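Corville residents' newsletter: the Villanueva plan and the missing shops

The consultation on the Villanueva end of town has closed, and we are told the response was "overwhelmingly positive". I have read the summary, all of it, including the appendix that seems to have been put in upside down, and I would like to know positive about what.

For anyone who has managed to avoid it, Prostik want to turn the old trading yard into what they call a neighbourhood quarter. Lestik, who did the first round of drawings, have stepped back, or been asked to, depending on whom you talk to. The new version has homes, a health centre "subject to partner interest" and a row of small shops at ground level. The shops are the part everybody at the January meeting liked. They were also the part with the least behind it. 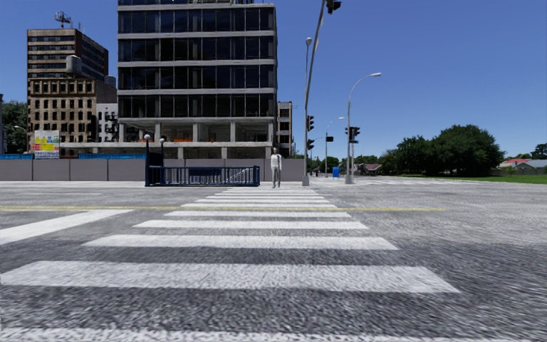 Small shops at ground level get promised a great deal. They were promised at the station end too, and what went in was a gym, an estate agent and several windows covered in cheerful stickers telling us a café was on its way. The stickers have faded. I don't blame the firm that owns the units for wanting a decent rent, but a greengrocer can't pay what a gym pays, and no drawing is going to change that. Unless the rents are held down in writing, and for a good long while, we will get more stickers.

I put this to Mortimer Gallagher, who spoke for Prostik in January, and he said the firm was "committed to an active and varied frontage". I asked whether that meant a lower rent. He said it meant an active and varied frontage. We went round once more and then the tea came out.

Then there is the figure of 3,135, which is on the front of the leaflet as the number of "local voices heard". I am fairly sure there were not that many forms. Junhao Feng wrote to ask how it was reached, and the reply says it takes in visits to the website. So if you looked at the page to find out when the meeting was, you have been heard. If you looked at it again because you had forgotten, you may well have been heard twice. Junhao has asked for the number of filled-in forms alone and is still waiting for it.

I should say that I am not against building on the yard. It has been shut for years, people need somewhere to live, and some of those who shout loudest against it moved here when their own street was a field. My quarrel is with being asked a question that has only one answer. The form asked us to agree or disagree that Corville "deserves a vibrant heart". Who was going to tick disagree? Question 7 asked which we would most like to see, a bakery, a bookshop or a florist. I ticked bakery, like a fool, and I expect I am now down as a supporter.
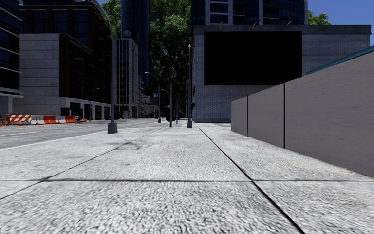

Page last changed: 27/06/2018

The health centre worries me more than the shops. "Subject to partner interest" means that someone else has to want to run it, and the someone else has not been named. The surgery we have now can't find enough doctors to fill the rooms it's got. A new building with a nice waiting area won't bring them in by itself, and if no partner comes forward the plan lets the space go over to "other suitable uses" after 4 years. I would bet on another gym.

As for the homes, the share to be let at lower rents is given as a "target". It was a "commitment" in the Lestik version. I asked when the word had changed and was told that the two documents should not be compared, as they were prepared on a different basis. They are for the same yard.

The full application is expected after the summer. Comments sent in during the consultation do not carry over, so if you wrote in before you will need to write in again, and please use your own words, as copied letters tend to get lumped together as one. Paper copies of the summary are at the library desk. The bit about the health centre is on page 8, near the bottom, in the small type.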